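Ticket: family video archive, clips missing sound and wrong dates
Opened by: Verena Baumgartner
Opened: June 2026
Status: closed, with one item left over
Category: home media / shared albums

Reported problem

Clips of the children uploaded from the old phone play without sound in the shared Pomanari album. The same clips play with sound on the phone itself. Grandparents' tablet and the living room television both affected. Clips uploaded before April are fine.

Second problem, possibly related: every clip in the bath time and birthday folders shows the upload date in place of the date it was filmed, so the toddler appears after the baby's first steps.

Setup

Phone storage copied to a Raltgate drive, then uploaded from the laptop with the Mekport import tool. Album holds 3,000 photos and 4,000 clips. Two accounts have write access, the rest are view only.

Log

1. Played a silent clip from the Raltgate drive on the laptop. Sound present. Copy from the phone is good, so the fault is further on.

2. Downloaded the same clip from the album. No sound, and the file is smaller than the original. The audio track has been removed.

3. Checked Mekport settings. "Reduce size before upload" was on. Verena does not remember turning it on. Under it, "Keep audio" was unticked.
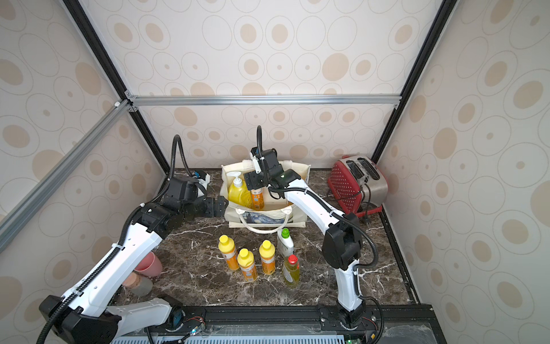 4. Ticked "Keep audio", left size reduction on, uploaded one test clip (youngest singing in the car seat). Sound present on the tablet. Sound present on the television after the app was closed and reopened.

5. Turned size reduction off and uploaded the same clip again. Filming date now correct. The reduced version had lost it. Size reduction to stay off.

6. Deleted the silent copies from the album and uploaded the originals again overnight. The first run stopped when the laptop went to sleep. Changed the power setting and restarted; Mekport carried on from the last finished file.

7. Checked the birthday folder. Order is correct. Comments left by relatives under the deleted copies are gone and cannot be restored.

Left over

The folder shared by the Vương family (cousins, beach holiday) was sent as reduced files and no originals are on the drive. Verena to ask them for the originals. Do not delete the current copies until those arrive.

Closed by requester. Reopen if new uploads are silent.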